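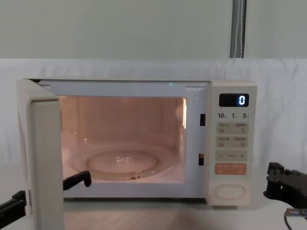 Door open, left gripper at the door and right gripper over by the panel.

Projects > Istedora > Progress notes > September

Hello Beryl, and hello to everyone at Workside who gets this forwarded!

You asked for something readable this time and less of a spreadsheet, so I've put the kettle on and I'm writing it as it comes. The short version is that the microwave task is well under way and I'm much happier than I was when we last spoke.

We have 77 good recordings in the bag. I'd promised you 40 by this point, so I'm allowing myself to be a bit smug (briefly). Each one is a person steering the two arms through a job on the microwave, opening the door, shutting it, pressing a button, and the Soler software saves the camera views and the arm movements together so the model can learn from them later on. 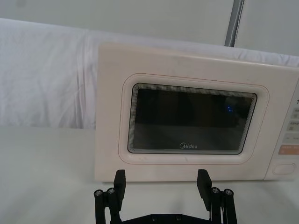 The wrist cameras have been the big change since the last report. Before we had them the model was learning mostly from the chest view, and it was fairly hopeless at judging how far a finger was from a button. It would press thin air with great confidence! Now we get a close view for each arm and the first training run on the new recordings looks a lot better, though I don't want to quote you a success rate until we've tested it properly.

What's been slow is the door. The release button is fine, everybody gets that within a few goes, but swinging the door right round without shoving the whole oven sideways takes a light touch. We threw away eight recordings for exactly that and I've asked people to bin their own bad ones straight away, while they still remember what went wrong. I've also shortened the sessions to 30 minutes. People get tired and sloppy on the controls after that, me included.
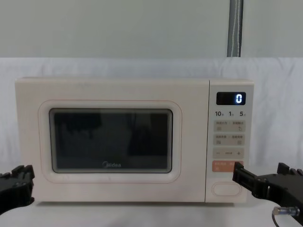

Right gripper at the orange button, door shut.

Button presses are where I'd like to spend the rest of this month. We've got plenty of the orange one and far too few of plus and minus, which are fiddlier to hit. I'd also like to start moving the oven a little between recordings, so the model can't simply memorise where everything is.

Money: we're inside the budget. The one thing I'd ask you to think about is a second set of gripper fingers from Vodon. Ours are holding up, but we've no spares at all and I'd hate to lose a week waiting for a parcel.

Come and have a go on the arms if you're passing, Beryl Inskip, you did say you would! Mornings are best, any time after ten.

2 comments | 0 shares

Contact the Istedora team | © Istedora | Back to top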